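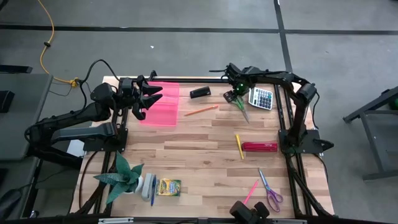

Finish for a butcher-block top used as a desk

4 min read

stripgrain
Looking for opinions before I commit. The top is butcher block, narrow strips, light wood, bought as a second from Rotholm with no species listed. It came sanded and unfinished. Use is office work only: paper, pencils, scissors, a calculator, folders. No food, no cutting, an occasional mug.

Requirements, in order:
1. Must not transfer oil to paper.
2. Must not soften or stick under a plastic folder left in one place for a month.
3. Must stay close to the present color.
4. Repairable in patches.

I have ruled out mineral oil on item 1. Current candidates are hardwax oil and water-based polyurethane. The room is heated and has a smooth gray floor.

N. Becerra
Water-based poly, satin, three coats. It meets 1 and 3 without qualification. It meets 2 if you allow full cure, and full cure is the number on the can, not the "dry to touch" number. It does not meet 4. You can scuff and recoat the whole surface, but a patch will show at the edge under a desk lamp.

stripgrain
What do you do about pencil? I have a test piece with one coat of poly and the graphite wipes off with a damp cloth. On bare wood it goes into the pores and stays.

N. Becerra
Same result with three coats. Colored pencil is harder to remove than graphite because of the wax. Use a white vinyl eraser first, then the cloth.

dovetail_dan
Disagree on the poly. Item 4 is the one that matters after the first year. Scissors get dropped point down. When that happens on poly you have a hole in a film, and moisture gets under the film from there. On hardwax oil you have a dent. Sand that strip locally, wipe on a small amount, buff, finished. Each strip in a butcher-block top is its own color anyway, so a patch confined to one strip is close to invisible.

N. Becerra
Moisture from what? He has listed a calculator and folders.

dovetail_dan
He has also listed a mug.

Beatriz Garcia
I ran both finishes on desks in the drafting room at Kirkura and can give details on item 2, which the replies so far have skipped.

The problem is plasticizer. Soft vinyl folders and desk pads contain it and it migrates into whatever they lie on. Heat and pressure speed it up. Of the finishes I have used, hardwax oil was affected first: the surface under the folder turned tacky and picked up a faint outline of the folder, including the line of the pocket. Water-based poly showed a gloss change in the same position but did not go tacky. Two-part poly showed nothing.

Polypropylene folders did not do this on either finish. They are the stiffer translucent kind. If yours crease white when you bend a corner, they are probably polypropylene.

stripgrain
Creases white. Useful, thank you. That moves hardwax oil back up the list.

Beatriz Garcia
Check the feet on the calculator as well. Rubber feet can stain a pale finish in a way that does not sand out easily. Felt dots solve it but then the thing slides when you press the keys. I use cork.

mill_and_tenon
Cure time for the hardwax oil, from my own log: 168 hours before anything was left standing on it. Paper can go down sooner if you lift it at the end of the day. I put a ream box on mine too early and had to redo the corner.

stripgrain
At what temperature?

mill_and_tenon
Heated shop, not measured. I should have measured it.

dovetail_dan
Grit schedule matters more than which product. Stop at 150 for hardwax oil. If you go finer the wood is closed up and the oil sits on top, then people complain that it transfers to paper. Most of the "hardwax oil ruined my documents" posts are from a surface sanded too fine with the excess left on.

N. Becerra
150 is too coarse for a writing surface. You can feel the scratch pattern through a single sheet with a hard pencil. I would not go below 220 on a desk.

dovetail_dan
150 on a decent random orbit machine, vacuum attached, then a light hand pass along the strips. I write on mine every day with one sheet and feel nothing. Are you sanding across the grain?

N. Becerra
No. And "I feel nothing" is not a measurement. I ran a 2H pencil across samples at 120, 150, 180 and 220, and the line was visibly broken on the first two.

mill_and_tenon
Compromise used here: 180 for the field. It took the oil evenly. Two thin coats, white pad, wipe off everything that will come off.

Beatriz Garcia
180 is also what I settled on. For the ends of the top go one grade finer, because end grain drinks and goes dark. You want it closed up slightly there.

Nasr_bench
Has the underside been sealed? Nobody has asked. A top finished on one face only will cup. Mine moved enough in one winter to rock the pencil cup. Same product, same number of coats, both faces, and slot the screw holes across the width so the boards can move.

stripgrain
Underside is bare. Holes are round. I will slot them.

N. Becerra
Agree with Nasr_bench. A glued-up top moves like any other panel of solid wood. The narrow strips reduce cupping and do nothing for overall change in width.

gluepot
Off topic but related to layout. If anything is clamped or bolted at the edges (lamps, monitor arms, any kind of mount), do the finishing first and put a pad between the plate and the wood. A bare steel plate on fresh finish will print itself permanently. Cables dragging over the same edge will polish a line into a satin finish too. Route them clear of it.

dovetail_dan
Steel on bare oak also goes black if it gets damp. The species is unknown in this case, so assume the worst.

stripgrain
Pads noted. Last question: any experience with the Gromance matte hardwax? Their sample card looks closest to raw wood.

mill_and_tenon
Not that brand. In general the ones sold as "raw look" carry white pigment. It looks right on pale strips and slightly chalky on the darker brown ones. Test across several strips of different color, not on one offcut.

Beatriz Garcia
Second that. Also view the test under the lamp you will use. Pigment that disappears in daylight can show as haze.

stripgrain
Results, May 4, 2026. Tested on the underside near the back edge, three patches, each across light and dark strips.

Patch A, clear hardwax, 180 grit: warmed the color noticeably, the brown strips most. No transfer to copier paper under a stack of books after a week.
Patch B, pigmented matte hardwax, 180 grit: closest to raw on the tan strips, chalky on the brown, as predicted. No transfer.
Patch C, water-based poly, 220 grit: almost no color change. No transfer. Dropped scissors from 32 inches, point down, and got a clean puncture with a small white ring.

The same drop on A left a dent with no ring. I raised it most of the way with a damp cloth and an iron, then re-oiled.

Going with A and accepting the color. Item 3 loses to item 4.

N. Becerra
Reasonable, although I would have kept the color and stopped dropping scissors.

dovetail_dan
Post the grit you end up using on the top face. If it is 150 I would like it on record.

stripgrain
It will be 180.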